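Search this notebook Enter keywords

October, 9:40 am

Bag and small goods table, continued from the Brakville pages.

Felt is back on after the wash. It shrank a little on the long side but still covers the top. Brushed it once with the lint roller and left it. The blue shows every crumb, so snack bags stay sealed on this table from now on.

Weighed the kraft bag on the Etis scale with everything in it: 1,126 g. Last time it was 1,865 g, but that was with the two jars, and the bottom seam had started to open by the afternoon. Jars now go in the Bandara crate and don't come back to the bag. Handle glue is holding. I folded the top flaps outward again - they stay down better if you crease them twice along the same line.

Packing order I want to try, written down so we do it the same way each time:
carton first, flat against the back wall of the bag
small colored pieces next to it
black cup upright
tan tray on its edge
snack bag last, on top

The long tube with the cyan T-handle is a problem. It only goes in on the diagonal and then it takes up the space the tray needs. Same for the dark red stick if it goes in after the tube. Might be better to carry both separately and stop fighting with it.

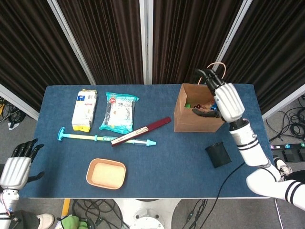 Felt pins: 73 in the tin, 6 bent, threw those out. Need the shorter ones for the front edge, the long ones come through underneath and scratch.

The Plullodura spray did nothing for the crease in the felt. Damp cloth and a warm iron on the back side worked fine last month, do that again before the next round.

Curtains are due for a vacuum, the pleats hold dust near the floor.

To do before lunch
- tape the cable down along the front of the table
- second kraft bag, same size, as a spare
- new label for the Bandara crate, the old one is peeling

2:15 pm - cable taped. Spare bag is on the shelf by the door, handles not glued yet.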